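Show launch promo: is a mailed fan kit still worth it?
Started by wiltine_ops, Jun 26, 2020

wiltine_ops
We're a small agency (Wiltine) working on the launch of Kamimora, a crime drama adapted from a comic that ran for years and has a loyal readership. The client wants the readers on board before general audiences hear much about it. The current plan is 300 kits mailed to fan accounts, forum mods and a couple of podcasts. Each one has a printed map, a prop letter and a cloth bag. I want to move half that money into paid social. Has anyone run both?

tallgrass
Ran both in April for a game tie-in. The kits got us posts from people who never reply to outreach. The paid spend got us trailer views. They did different jobs, so I wouldn't judge one against the other.

m_odell
I'd drop the kits. You're paying postage to reach people who were going to watch anyway. Put it toward the people who have never heard of the comic.

tallgrass
Those people ask the fans if it's any good. If the fans are lukewarm in week one you can't buy that back.

m_odell
Some do. Most see a clip and decide. We did a mailing for Drulonis and sent it to 20 creators. Only two posted, and one of those was a complaint about the box.

Consuelo Carhuamaca
I've worked on the publishing side and I think the split matters less than who writes the material. Comic readers will spot a wrong name or date in the prop letter right away. Get the original letterer or editor to look at it before it prints. We skipped that step once and the corrections thread was longer than the launch thread.

wiltine_ops
The editor is on board and has read the letter. The map hasn't been checked. I'll send it over today.

Consuelo Carhuamaca
Do the map first. Street names changed between volumes.

kettle19
What does the bag do for you? A bag with a show logo goes in a closet. A plain one with some color gets carried, but then it isn't promoting anything.

wiltine_ops
Client asked for it. No logo on the outside, just a card inside with the premiere details. I'd cut it before the map if it comes to that.
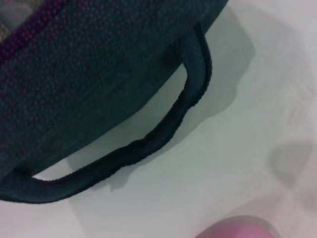
Thevar quote and lead times

wiltine_ops
Splitting this out so the budget talk stays above. Thevar quoted packing and mailing at 19 days from approval. Is that normal?

tallgrass
A little slow but fine. Ask if it includes address cleanup — ours didn't, and we lost 2 days to it.

m_odell
Get the ship date in writing too.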